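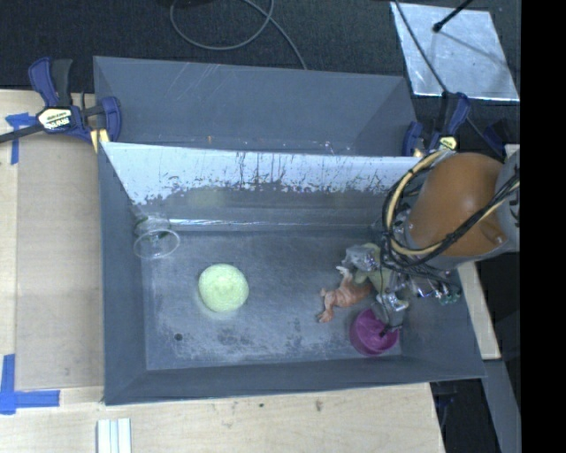

*Bin-picking cell at Gilix, with the arm in the front bin.*

19/03/2018

I've been on plenty of tours where you get a hairnet, a muffin and a slideshow, so I was pretty keen when the Gilix invite said they'd be talking about their house rules for robot cells. Rules! My favourite! I'm only half kidding. I look after two small cells at work and most of our rules live in my head, and my boss has noticed.

Parking was a nightmare (go around the back, past the tire place) and I missed the welcome. By the time I had my visitor badge on, Huệ Quách was already halfway through the bit about who is allowed inside the tape. She runs the floor, and she's very firm and very funny about it. If you aren't on the sheet for that cell, you stay on the far side of the line, and it doesn't matter if you own the company. Apparently the owner has been sent back twice.

The picking cell was the one I'd come for. Two grey bins, one behind the other, and an arm going after a mixed bag of stuff: a clear plastic cup, a purple one, a little orange-brown toy with knobby limbs. I liked seeing the bins held down with proper bar clamps. At our place a bin gets nudged, someone shoves it back by eye, and then we all spend the afternoon wondering why the picks are off. At Gilix there's a written rule that any bin or panel the arm can reach gets fixed before power goes on, and the person who fixes it initials the sheet. If a clamp comes off, the cell goes back to slow speed until the positions have been checked again. So simple, and I'm stealing it.

They use blue tape for marking positions on the bench too. Hậu Lâm, who set up most of the cells, told me the tape colours are in the rule book — blue for where a thing sits, red for where your hands don't go — and that you can't add a colour without a sign-off. Somebody once used green for "temporary" and it stayed up until December.

I asked him about worn bins, as the back wall of the front one had a big pale scuffed band along the top with black scratches through it. Did they have a rule for that? They do! Each bin is logged and gets a proper look every 1,000 picks, and scratches are fine but a crack or a raised edge means it's out. He ran his thumb along a spare to show me what he meant by a raised edge. I would have let that one go, so that was a bit humbling.

Cables took up a surprising amount of the tour. Their rule is that whoever changes the cabling on an arm has to run it through its full reach at low speed, with a second person watching the loops and a hand on the stop. Both names go in the log. One of the other visitors, a fellow from Royer, thought two people was overkill for a cable tie. Huệ let him finish and then read out entry 451 from the log, which was a snagged cable, a bent finger and a lost day and a half. He wrote it down.

The rule book itself is 52 pages, down from 87. They cut anything people couldn't explain back to them, and I'd love to have been in the room for that. Each rule now has a name beside it, and if that person leaves, the rule gets reread before it's handed on. I flipped through the copy on the lunch table and the best page was the one on restarting after a stop: look in the bin, look at the gripper, say out loud that you're clear, then reset. You do have to say it out loud, even when you're alone. I tried it on our Gusitz cell the next morning and felt like a complete goof, but I did look in the bin first.

Not everything landed. The Oltis talk after lunch was mostly sales, and the room was freezing. I'd also have liked more on the night shift, where there are fewer people around to be the second name in the log. Hậu said they're still arguing about that one and he'd email me once it's settled.

Good sandwiches, though. If you go, ask to see the stop log, and bring a sweater.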